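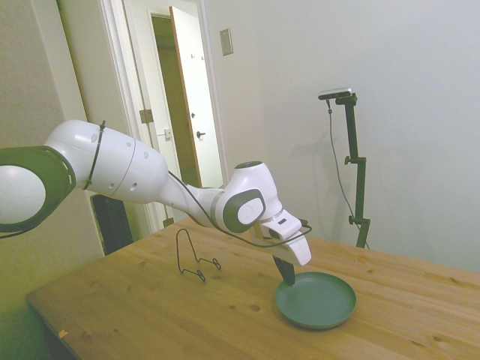 Home | Catalog | Planning | FAQ | Contact

Arm Workstations: Purchasing and Budget FAQ
Last revised March 2026

What does a Trilico quote include?
The arm, its controller, one two-finger gripper, the power supply and the standard cable set. Tables, camera stands, cameras and computers are quoted on separate lines. If you already own any of these, say so on the request form and the line is removed.

Do I have to buy your table?
No. Any rigid table is acceptable if it does not rock when the arm stops at full speed. Pine tops are fine for light household objects such as plates, cups and small racks. Check the fasteners after the first week of use and again each May if the room is unheated in winter.

How much room should I plan for?
Measure the full reach of the arm in every direction, then add clearance for a person to walk past. Doors are the item most often missed on floor plans. Mark the swing of each door and keep it outside the reach circle. The Stenville showroom can check a sketch before you order. There is no charge for this.

Should cameras go on the arm or on a stand?
Budget for a stand first. A fixed view from behind or beside the table is easier to calibrate and does not add weight at the wrist. A clamp-type pole lets you change the height without drilling. Wrist cameras can be added later and need a bracket, which is a separate part number.

How much should I set aside for cables?
More than most first budgets allow. Order each camera cable long enough to run down the pole with slack left over. External cables on the arm need slack at every joint and should be strapped to the links. A cable that goes tight at the end of travel will fail at the connector. We suggest two spares of each type.

Is the standard gripper suitable for dishes?
For most flat plates with a raised rim, yes. The finger has to get over or under the rim, so thick stoneware may need the narrow finger set. Send us the rim height and outside diameter. For placing plates into wire stands, allow extra setup time. The slot is narrow and the stand is light enough to slide if the plate touches it off center.

Can objects for test tasks be included in the purchase order?
Yes, but it is usually cheaper to buy them locally. Buy duplicates at the same time, as colors and sizes are discontinued without notice.

What is the lead time?
Arms ship in 14 weeks. Stands and cable sets ship from the Carrillo warehouse in two. Partial shipments are the default. If your receiving department can only accept a complete order, state this on the purchase order.

Can I lease?
Leases are handled by Paluno on 13-month terms. The lease covers the arm, controller and gripper only. Fingers and cables are treated as consumables and are invoiced when ordered.

Who do I contact about a quote that has expired?
Write to Jaqueline Trujillo in the sales office and include the original quote number. Prices for accessories are normally carried over. Freight is always recalculated.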